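5th January – test kitchen, ginger loaf, batch 7

Carried on with the Tosh recipe, same tin as before. Cut the sugar again and swapped half the butter for oil.

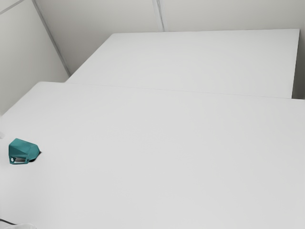
Agnes thinks the sugar is fine now and the trouble is the syrup going in too hot, so the eggs start to set before the flour is in. She would let it stand until you can hold a finger in it.

Tried that with the second loaf. Batter weighed 470 g, baked on the middle shelf. Crumb more even, top still cracked along one side. Left it in 7 minutes longer than the first and the edges caught a bit – go back to the shorter time.

Keir wants more ground ginger. I'd sooner try chopped stem ginger first, tossed in flour.

To do: order treacle, check the oven dial against the probe, wrap one loaf and cut it in February.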